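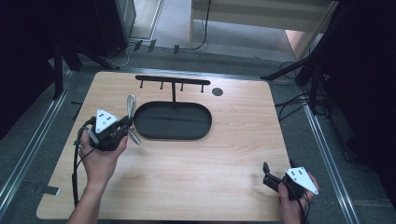 雨水滞留池

作者:Lise Lévesque 更新于10月

雨水滞留池,又称调蓄池,是城市排水系统中用来暂时存放暴雨径流的设施。雨下得最急的时候,它把水接住,等下游的管道和河道缓过来,再一点一点放出去。原理听上去简单得近乎朴素,可是一座设计得当的滞留池能把下游的洪峰明显削低,平日里还可以是草坪、球场,甚至是孩子们追蜻蜓的湿地,真是市政工程里极有魅力的一类!

基本原理

天然地表会吸收相当一部分降雨,屋顶、马路和停车场则几乎不吸收。一片坡地开发成住宅区之后,同样一场雨产生的径流量更大,到达河道的时间也更早。滞留池要对付的正是这两个变化。池子进水快、出水慢,入流过程线又高又尖,出流过程线又矮又宽,两条曲线之间的面积就是池子需要提供的调蓄容积。

出水的快慢由出口结构控制。最常见的是孔口,孔径越小,放水越慢,所需容积也越大。较讲究的做法是多级出口:底部一个小孔应付常见的小雨,中部一道堰应付较大的暴雨,顶部再设溢洪道,供超标准洪水安全通过。溢洪道往往占了一座池子相当多的造价,却可能许多年都用不上一回。

主要类型

干式滞留池平时无水,雨后一两天内排空。它造价低,池底可以兼作运动场地,缺点是对水质改善有限,底部排水不畅时容易泥泞。

湿式滞留池常年保持一定水面,泥沙有时间沉降,附着在颗粒上的磷和重金属也随之留在池底。岸边的浅水平台种上芦苇、香蒲和灯心草,既护岸又净水,水鸟来得出奇地快。

地下调蓄池用于地价高、空地少的老城区,多为混凝土箱体或模块化蓄水箱,埋在广场或道路之下。检修比较麻烦,需要预留足够大的人孔和通风井。

实例:Farulel河谷

Brakik市的Farulel河谷是一个常被提起的例子,也是笔者最喜欢的一个。河谷上游原本是牧场,后来陆续建起住宅,下游的Buenaventura老街区从此几乎逢大雨必淹,地势最低的一段有123户人家进过水。市政府起初打算拓宽河道,测算之后发现要拆掉两座石桥和一整排沿河商铺,居民反对得十分激烈。

最后采用的方案是在上游串联三座干式滞留池和一座湿式滞留池。湿式池取名Brullex池,面积最大,利用了一处废弃的取土坑,省下了大量开挖费用。四座池子的总调蓄容积约200万升,汇水区面积43公顷。按滞留池的标准,这个容积其实不算大,妙就妙在位置:几座池子恰好卡在三条支沟汇合之前,错开了各支沟的洪峰到达时间。

Brullex池的环池小路后来接入了市里的步道网。池边立着一根水位标尺,沿岸小学的学生每逢雨后来抄读数,几年下来抄了2513条记录,水文人员校核模型时也用上了这批数据。

设计要点

边坡宜缓,湿式池的水下部分尤其如此,万一有人滑落也能自己走上来。进水口前应设前置塘,让粗泥沙先沉在容易清挖的地方。进出水口要尽量拉开距离,否则水流抄近路穿池而过,停留时间大打折扣。

多座池子处于同一流域时,不能各算各的。某座池子延迟放水,有可能正好与干流洪峰叠加,下游水位反而升高。所以流域尺度的联合演算不可省略,这也是整个设计过程中最烧脑、最有意思的一步。

维护

滞留池的失效多半出在维护上。出口格栅被树枝和塑料袋堵住,池水排不掉,下一场雨来时容积已经被占去大半。一般建议雨季前检查一次,每次大雨后再看一次格栅;前置塘的淤泥达到设计深度的一半便应清挖。堤坝上不宜种深根乔木,树根腐烂后留下的孔道会成为渗流通道。

权属也需要早早理清。不少小区池由开发商建成后移交业主,过了若干年,图纸找不到了,阀门在哪里也说不清。Brakik市现在要求移交时附上维护手册和出口结构详图,并在市政档案中另存一份。

相关条目
洪泛区
透水铺装
植草沟
重现期
溢洪道
城市河道复明

分享 43 评论 6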